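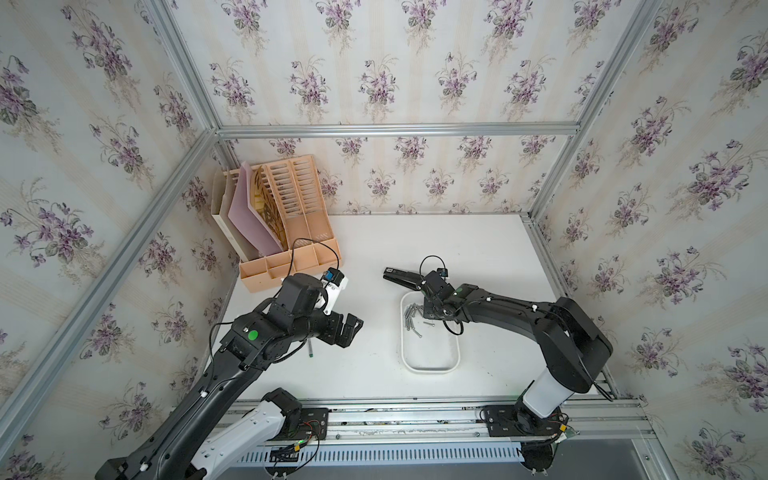
How deep should a desk file organizer be for a small tabletop?

Shallow enough to leave the middle of the top clear. At Wareck we put the limit at 235 mm for a corner position, measured from the wall to the front of the small compartments.

Desk corner, files and boards

The subject is the back-left corner of a white tabletop and what can be stored there without losing writing space. Notes on fit and wall covering follow.

Organizer. Peach-colored plastic, with slatted upright dividers and a row of small open compartments along the front base. It stands against the wallpaper in the back-left corner.

Contents. A pink board or folder and a beige board, both leaning. Stiff items can lean at an angle – thin paper files sag and should be packed closer together.

Walls. Floral paper on three sides, purple violets on pale cream and beige stripes. The edges are finished with silver aluminum extrusion bars. Patterned paper hides small scuffs behind an organizer better than plain paint does.

Fit. Leave about 10 mm between the rear of any organizer and the paper if files are changed daily. Dividers spaced wider than 146 mm need a second support for single folders.

Front compartments. Suitable for clips, erasers and short pens. Tall pens tip forward in an open compartment and are better kept in a cup.

Cleaning. Wipe slatted plastic with a damp cloth, top to bottom. Keep water off the wallpaper seam – the Fang paste used in our notes softens when wet.

Related galleries: Nadov shelf inserts; Ploltel drawer trays; small desks under 1,169 mm wide.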